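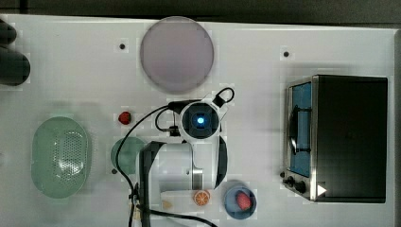 Notes by the module tutor, Work and Employment Relations, handout 2
Posted 2023-09-08

Right, so last time I rattled through how a union gets recognised and I promised I'd slow down for the part everyone finds fiddly, which is what happens when a firm changes hands. Bring these notes with you, I'll be scribbling on them.

We're using the Pandis case all term, so get to know it. Pandis runs a warehouse in Lund with 1,630 staff, most of them covered by a collective agreement. In April it sells the packing side to Cevosum. The people who pack boxes on the old side of the wall go home on the last day of the month employed by one firm and come back employed by another.

What goes with them? Start with the contract of employment. Pay, hours, holiday, length of service: all of it moves across. Cevosum can't say "new firm, new start" and knock everyone back to a first-year rate. I've had students argue this with me quite fiercely, and I do enjoy it, but have a look at the transfer rules in your reader before you try!

The collective agreement is harder. Broadly, the new employer has to honour the terms already in it until it runs out or is replaced. What it may not have to do is follow a pay rise bargained later, at a table where it had no seat. Lawyers call this the static approach (the other one is dynamic, and I'll put both on the board). Write the two words down somewhere you'll find them again.

Then there's informing and consulting. Both firms owe the staff reps some facts before the sale: when it will happen, why, and what it will mean for people's jobs. "Before" means early enough to talk about it. An email the night before won't do, and I have seen one of those.

A quick word on one-off payments. Suppose Pandis had promised each packer 4,000 kronor if the agreement was signed by summer, and it was signed, but the money hadn't been paid by the time of the sale. Who owes it? Have a go at that on paper before we meet. Half a page is plenty.

Reading for next time is chapter 2 and the Tristotar award, which is short and rather badly written, so be patient with it. Skip the annex. Look out for the bit on shift premiums, where the arbitrator changes tack halfway through, and mark the paragraph where you think it happens.

Seminar groups are the same as before. If you've swapped, tell the office as well as me, my list is a mess.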